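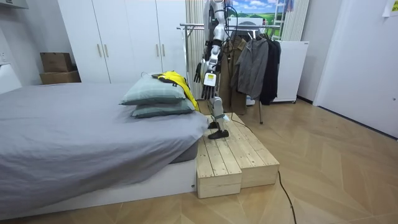 Evie Fairclough wrote in to ask whether she really had to pull every last thing off the bed to get a fitted sheet on properly, or whether she could go on wrestling one corner at a time with her eyes half shut, the way she has since college. Well, Evie, you can do it however you like, and plenty of people do, but I think you'll be happier if you give it ten unhurried minutes and start with a bare mattress. Let me take you through the way I do it, which I learned mostly by doing it badly in a rented room in Altholm, where the bed was pushed into a corner and the sheets had shrunk.

Before you start, measure the mattress. I know, I know. But do it once and write it down, and you'll never have to guess in a store again. You want the width, the length and the depth, and the depth is the one people skip. Measure from the bottom seam to the top seam with any pad or topper already in place. Then look for a sheet with a pocket a couple of inches deeper than that. A pocket that is too shallow will pop off in the night, and one that is much too deep leaves you with a lot of spare cloth flapping along the sides.

Step 1. Find the long side
Most fitted sheets have a care tag sewn into one corner, and on most of mine it belongs at the bottom right as you stand at the foot of the bed. Not every maker follows this, so try yours once, and when you've found out where the tag lands, remember it. If there is no tag, take a laundry pen and put a small dot inside the hem at one of the head corners. Lionel Dobson, who put me on to the dot, does the same with his duvet covers.

Step 2. Head corners first
Lift the mattress a few inches with one hand and tuck the first head corner well under with the other, so the elastic sits beneath the mattress and not halfway up the side. Do the other head corner next. If your bed is against a wall, start with the wall side while you still have some slack to work with, and pull the bed out a foot or so if you possibly can. Your back will thank you!

Step 3. Foot corners, then the sides
Walk down to the foot and pull the sheet toward you evenly, then hook the two foot corners. Go around once more and slide your hand, palm up, along each side to push the hem under. You don't need to pull it drum tight — a little give makes it last longer at the seams.

Step 4. Smooth it out

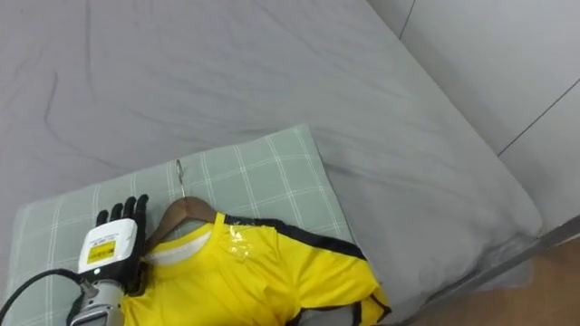
Smoothing is the part I enjoy, and I'd ask you not to rush it. Start in the middle with both palms flat and work outward to the edges, a bit like icing a cake, then give the hem one last tug at each corner. Don't expect a hotel finish from a sheet that has been folded in a closet. Long faint wrinkles like the ones running across this gray sheet are nothing to worry about, and a night's sleep will see to most of them. If they bother you, a light mist of water from a spray bottle and another pass with your hands does very nicely, as long as you let it dry before you climb in.

Step 5. Pillows and the rest
Shake each pillow down into its case by holding the closed end up and giving it a couple of good thumps, then turn the open ends away from the door. Put the top sheet on with the patterned side facing down, so that the pretty side shows when you fold it back.

If the corners still creep up after all this, a set of sheet straps will hold them. They clip on underneath and cross below the mattress, and they're worth the bother on a bed where somebody tosses and turns. I put mine on in July and haven't had to chase a corner since.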